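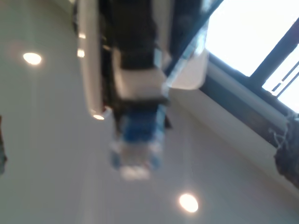
Tarketti Floor Marking and Sign Kit for Shared Robot Rooms

If you have a robot arm in a room where people also walk, sit and drink their coffee, you will know how quickly everybody forgets where the arm can reach. The Tarketti kit is our answer to that, and we're very fond of it – it started life as a roll of tape and a hand-lettered card in our own Dreltberg workshop, and it has grown up a good deal over the years!

The idea is simple. You measure the full reach of your arm, including the gripper and the longest thing it will ever hold, and you mark that line on the floor. Then you mark a second line 50 cm further out, where visitors stop. Please do measure overhead as well. Lamps, blinds and open windows are easy to overlook when you are busy looking at the floor.

In the box
Yellow floor tape, 70 m
Blue floor tape, 23 m
Wall signs (stop line, reach line, who to call)
Wipe-clean daily check card and pen
Printed guide, written by Hortensia Grajales and Larasati Liew

The check card is the part customers write to us about. It asks whoever opens the room to press the stop button and see that the arm stops, to look over the cables and the gripper, and to sign. Hafiz Ngui tried it with his evening classes in January and asked for bigger boxes, so the boxes are bigger now.

Our kit does not replace your own risk assessment or the maker's manual, and tape will never hold anybody back by itself. If your arm runs at full speed with people nearby, you need proper guarding or a scanner, and we would much sooner talk you through that than sell you a roll of tape. Jiahui Yan on our help desk is happy to look at a floor sketch before you order.

Tape sticks to sealed concrete, vinyl and tile. For carpet, ask for the Istent backing.

Item number 127
Guide last revised 2022-07-16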